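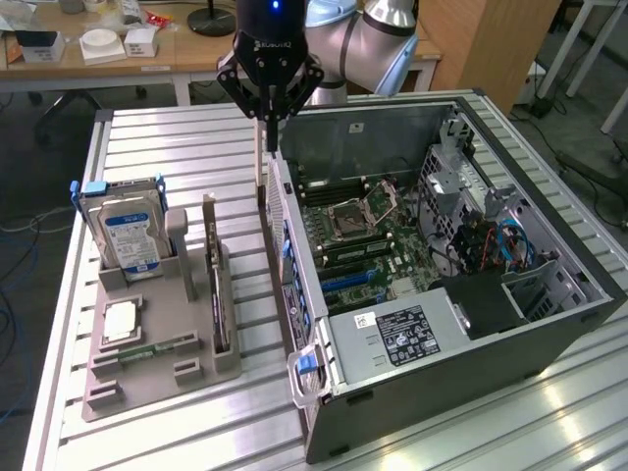
Rebuild order for the Morris tower

The Morris is the desktop I use for backups and the occasional overnight render. It came off the shelf in February with a dead board and a full drive, and I put off the rebuild until I had a free Friday. These are my notes on the order of work, mostly so I don't have to think it through again.

The case goes on its side with the panel off. I leave the power supply in place. Everything that has to go in gets laid out next to the case first, each part in its own pocket of a gray tray. The hard disk already has its blue rails on, so it stands upright in a slot and takes up very little room. Screws go in a separate lid.

The processor is the part I care most about. It sits flat in a recessed pocket, metal top up, and stays there until the socket frame is open. Putting it on a bare bench is how I bent 3 contacts on the Dorkolano machine, and that board cost me a weekend with a needle and a magnifier.

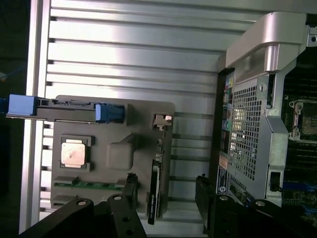 Mei Okafor wrote in to say she does memory first and the processor second, on the grounds that the modules need the most force and she would like the board flexed before anything delicate is in it. I see the logic. I still do the processor first, with the socket in full view and no modules standing beside it to catch a knuckle.

After that the order is fixed:

Processor in, frame down, lever latched.
Memory, pushed until both ends click.
Drive, slid in on its rails.
Data cables, then power.

Leave the cables slack until the drive is seated. On this case the loops come out beside the drive cage and will foul the rails if they are tied early. I cut 9 ties off the last build for that reason.

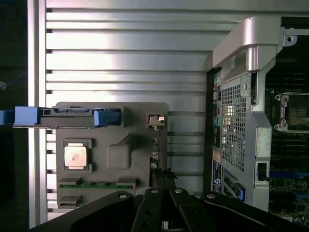
Parts that stay on the tray

The small beige connector piece goes in last, so it keeps its own recess until the rest is done. I have lost one before. The replacement came from Astitz in a bag of 87, and I am still working through the bag.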